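The Woman Who Answers Letters for a Living

I first heard about Felista Masanja from my neighbor, who had paid her to write a letter to a brother he hadn't spoken to in years. He wouldn't tell me what the letter said (fair enough!), but he did give me her phone number, and a few weeks later I was sitting in her kitchen in Cirkthorpe with a mug of very strong tea and a list of questions I mostly forgot to ask.

Felista writes letters for other people. Apologies, thank-yous, condolence notes, a surprising number of letters to landlords. She charges by the page and she does them all by hand first, even the ones that end up typed. Last year she finished 247 of them, which she knows because she keeps a ledger, a fat green one with the spine taped up.

"I started with my aunt's mail," she told me. "She had arthritis and a lot of friends. She'd talk and I'd write, and after a while she'd say, oh, you know what I want to say to Wanda, just write it. So I did. And Wanda wrote back that my aunt had gotten so much funnier."

Wanda is Wanda Duda, who still gets a letter from Felista every April, though the aunt passed away a long time ago. I asked if that was strange. Felista laughed and said Wanda was the best correspondent she'd ever had and she wasn't about to give her up.

How she works

A first meeting takes an hour or so, and most of it is listening. She doesn't record anybody. She doesn't take many notes either, just names and how to spell them, and any word the person uses more than once.

"People come in with the sentence already," she said. "They don't know they have it. They say it while they're putting their coat on to leave. A man sat with me for the whole hour telling me about a car, the whole history of this car, and at the door he said, 'I should have come to the hospital.' Well, there's your letter."

I wanted to know what happens when she thinks the letter is a bad idea. She got up to refill the kettle before she answered that one.

"I've said no to a few. Somebody wanted me to write to an ex, pretending to be a mutual friend. No. Somebody wanted to threaten a school principal. Also no. But if it's just a letter I think won't work, I write it. I'm not the one who has to live with not sending it."

She drafts in the morning and won't look at the thing again until the next day. Then she reads it out loud, to the wall if she has to, and takes out every word her customer wouldn't say. She's strict about that. One of her regulars, Sohail Dogar, runs a shoe repair place on the other side of town, and he once sent a draft back because it had the word "grateful" in it. "He said, I have never been grateful in my life, I say thanks. He was right! I changed it to thanks."

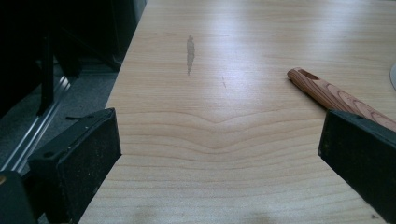 On paper, pens and the post office

I'd brought a nice pen with me, thinking she might like it. She tried it on the back of an envelope and handed it right back. Too smooth, she said. She likes a pen that drags a little, because it keeps her from getting ahead of herself. Her paper is plain and not expensive, and she buys it 100 sheets at a time from the stationery counter at Unosel. Fancy paper makes people nervous, in her opinion. They think somebody died.

She has strong views on stamps too, and on people who fold a letter in four. We spent a good ten minutes on folding. I'll spare you most of it, but if you've been folding in four, she would like you to stop.

The longest letter she ever wrote ran to 114 pages. A retired surveyor from Ruritz wanted to tell his granddaughter everything he could remember about growing up, and he came every week for most of a year. "He'd bring pears," Felista said. "I don't like pears. I ate so many pears."

Did the granddaughter write back? She did, though it was only a postcard. He brought it in to show Felista and she remembers the whole text, which was "Got to the part with the goat. Calling you tonight."

What she'd write for herself

I asked, toward the end, whether she had any letters of her own that she'd been putting off. She pointed at a drawer and said three, and then, after a second, four. She's no better at it than anyone else, apparently. Her sister has been waiting on a reply for so long that she has started sending blank envelopes, already stamped.

Then the phone rang, and it was somebody with a landlord, so I washed my mug and let myself out.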